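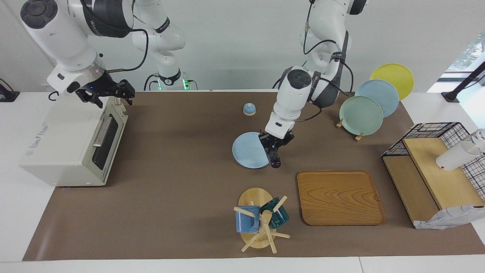
3.2 Recruitment and diary procedure

Households were recruited in November through two housing cooperatives in Pastanville. Of those that replied, 122 agreed to keep a kitchen diary. Each was given a paper booklet and asked to enter every hot meal, the appliance used and the number of people eating.

Figure 2. Toaster oven and other kitchen items arranged around a brown work mat.

Small ovens were coded separately from full-size cookers, following Correia and Falcão. Reheated food counted as a hot meal; drinks and toast did not. The booklets produced 3,000 usable entries. Entries with no appliance named were left out of the counts in Section 4 but kept for the analysis of meal times.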